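How to Follow a Celebrity Court Case Without Getting Lost

When the stalking case involving the singer from Nekis first went to court, I read every headline I could find and still couldn't have told you what was going on. One site said the man had "won." Another said he'd been "sent back to prison." Both were writing about the same morning! So I started keeping my own notes, and over the years I've settled into a way of doing it that works nicely even if (like me) you never went near a law school.

Start with the case name, and by that I mean the name the court uses. The famous person is very often missing from it. In a criminal case the title usually has the government on one side and the accused on the other, so if you type the singer's name into a court's search page you may well get nothing at all. Look through two or three news reports for the full name of the defendant, with the spelling, and search for that. Write down the case number when you find it. You'll be glad of it later, I promise.

Next, work out what stage things have reached. A trial is where evidence is heard and guilt is decided. Sentencing comes after that, sometimes weeks after. An appeal is a different animal, and it's where most readers (me included, for ages) get muddled. You can appeal the conviction, the sentence, or both, and a person who gets a shorter sentence on appeal is still guilty in the eyes of the law. If a headline says "appeal won," go down to the third or fourth paragraph and find out which part was won.

Then make yourself a page for notes. I use a plain notebook with a line for each hearing: the month, the court, who spoke, what was decided, and what comes next. Mine for the Nekis case begins in March and fills 8 pages, mostly because I have big handwriting and I like to leave room for corrections.

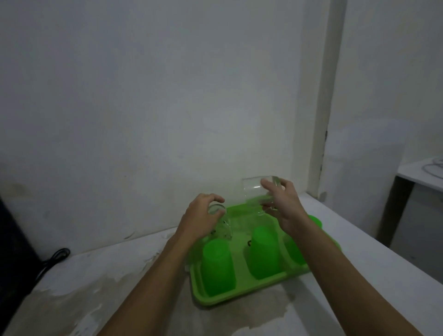
Horácio Frade wrote to say that he keeps a separate column for anything that comes from "a source close to the star," and that he doesn't let a word of it into his main notes until it has been said in open court. He followed the Cavmont tour fraud case that way from start to finish, and he says half the column ended up crossed out.

I've borrowed his column, and it's a great help with gossip sites in particular. Put quotes from lawyers in there too, at least the ones given on the courthouse steps, where they can say more or less what they please.

When a written decision comes out, read it yourself if you can get it. They look frightening, and some run very long, but you can skip to the end first to see the result and then go back to the beginning for the background. If you're posting a summary for other fans, try to keep it under 1000 words and link to the decision. Leave out home addresses and anything about children, even when other sites have printed them, and check whether the judge has placed any limits on reporting before you press publish.

Last of all, put the next hearing date somewhere you'll see it, and check it again the evening before. Hearings get moved all the time. I once got up at five to catch a train for one that had been put off until the following month.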